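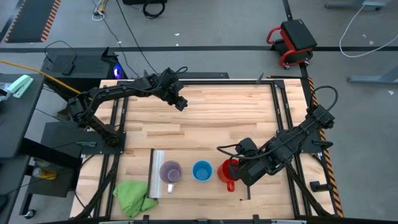
4 octobre

Cahier d'atelier, teinture. Suite des bains de garance, que j'avais juré en mars de ne plus toucher.

Repris la laine d'Avumwood, lot de 512 g, divisé en huit écheveaux de 64 g. Pour une fois la division tombe juste et j'en ai tiré une satisfaction hors de proportion avec l'événement. Lavage au savon neutre hier soir, deux rinçages. L'eau du second était encore jaunâtre. Le fournisseur appelle cela une laine « prélavée ». J'aimerais voir celle qui ne l'est pas.

Mordançage à l'alun, 15 % du poids de fibre, crème de tartre à 6 %. Ivars soutient que la crème de tartre ne sert à rien avec la garance et qu'on la met par superstition. C'est possible. J'en ai mis dans quatre écheveaux sur huit, étiquetés A à D, pour avoir la paix. Les autres, E à H, sont mordancés sans. Montée en température sur une heure, maintien une heure, refroidissement dans le bain.

Garance : racine broyée, le sac de Patrício ouvert au printemps. Pesé 389 g restants après prélèvement, fermé avec une pince à linge, ce qui n'est pas une méthode de conservation. Trouver un bocal.

Trempage de la racine une nuit à l'eau froide, première eau jetée. Elle emporte une partie des jaunes et des bruns, en principe. Adanech ne la jette jamais, elle teint des doublures avec et obtient un ton de pain d'épices très correct. Je l'ai jetée quand même, puis regretté, dans cet ordre.

Bain 1 (A, B, E, F) : craie ajoutée, notre eau étant trop douce depuis le changement de cartouche. Monté doucement à 60 °C. Consigne : ne pas dépasser 70. J'ai dépassé 70. Le thermomètre de gauche affichait 66, celui de droite 74, et j'ai cru celui qui m'arrangeait pendant vingt bonnes minutes. Vérification dans la glace fondante : le gauche retarde, évidemment. Il est maintenant entouré de ruban rouge. NE PLUS L'UTILISER, même « juste pour voir ».

Bain 2 (C, D, G, H) : même recette, thermomètre de droite seul, 62 °C tenus sans incident pendant une heure et demie. Laissé refroidir avec la laine dedans.

Résultats mouillés, à relire une fois secs :

A et B : rouge brique, un peu éteint.
E et F : brique aussi, plus orangé. E marqué d'une trace claire à l'endroit de la ligature. Trop serrée. Faire des huit lâches, je l'ai déjà écrit en mars, page cornée.
C et D : vrai rouge, profond, presque celui de l'échantillon de Bezawit.
G et H : rouge un peu plus chaud que C et D. La différence se voit côte à côte près de la fenêtre et disparaît sous les néons.

Donc la crème de tartre fait quelque chose. Ivars, consulté, répond que la différence vient de la position dans la marmite. Quatre écheveaux dans la même marmite, remués toutes les dix minutes par mes soins. Il propose de refaire l'essai en pots séparés. Il a raison, et c'est pénible.

Question du Prodau : le nouveau détergent laisse-t-il un résidu alcalin ? Le papier pH donne 8 sur la dernière eau de rinçage, contre 7 au robinet. Cela suffirait à tirer le rouge vers le framboise, or mes rouges tirent vers la brique, donc soit le résidu n'y est pour rien, soit la chaleur a gagné. À tester sur des chutes avant d'accuser qui que ce soit.

Bain d'épuisement lancé avec ce qui reste du bain 2, sur 170 g de lin que Vaughan voulait « dans les saumons ». Lin mal décreusé à mon avis, l'eau perle encore par endroits. Il a été prévenu. Il aura du saumon, avec des zones de truite.

Lumière : languettes de C et G à épingler à la fenêtre sud, moitié sous carton. Garder l'autre moitié dans le classeur, pas dans ma poche comme la dernière fois.

À faire :
- bocal pour la garance
- étalonner le thermomètre de droite à 60 et pas seulement à zéro
- pots séparés, quatre, avec et sans tartre, deux de chaque
- rendre à Amanuel sa balance de précision, et lui dire pour le plateau
- recommander de l'alun chez Drurkusska, le seau sonne creux
- comparer avec la laine de mars si quelqu'un retrouve l'étiquette

Écheveaux suspendus au fond, à l'ombre, bassine sous E et F qui dégorgent encore. Ne pas poser de papiers dessous, les miens y sont déjà passés.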